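Timber finishes study points to slower drying in unheated rooms

Water-based varnishes applied in unheated rooms need far longer to harden than their labels suggest, according to a study published on 10/3/19 by the Sirosia materials laboratory.

The laboratory tested 1,790 coated samples at three temperatures. At the lowest, the surface was dry to the touch within a day, but hardness went on rising for around 4 weeks. Samples kept in a heated room reached the same value far sooner.

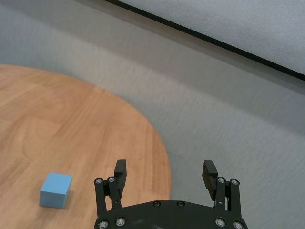 A light blue cube on a round wooden tabletop.

Marcelino Aguiar, who led the work, said that touch dryness was a poor guide to use. "The film feels finished well before it is," he said. "A weight left on it in the first week can leave a mark that does not recover."

Indentation was measured with small loads left in place overnight. Humidity had less effect than temperature, although the two were hard to separate in samples coated in January. 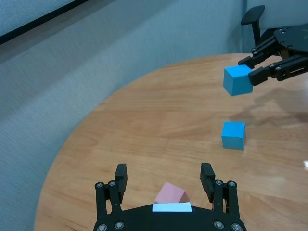 A small pink triangular prism block.

Two of the four products tested, from Gurnov and Denetti, contained a separate hardener. These were less affected by cold, but had to be used within hours of mixing.
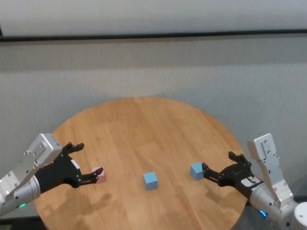 The second part of the study dealt with colour. Clear coatings darkened pale timber slightly in all cases, and the change was greatest where the grain was open. On a tabletop with a warm, honey-coloured finish and alternating lighter and darker streaks, like the round one shown, a change of this size would be difficult to judge by eye – the laboratory used a colour meter throughout. Further tests on oiled surfaces are planned with Chong, a coatings supplier.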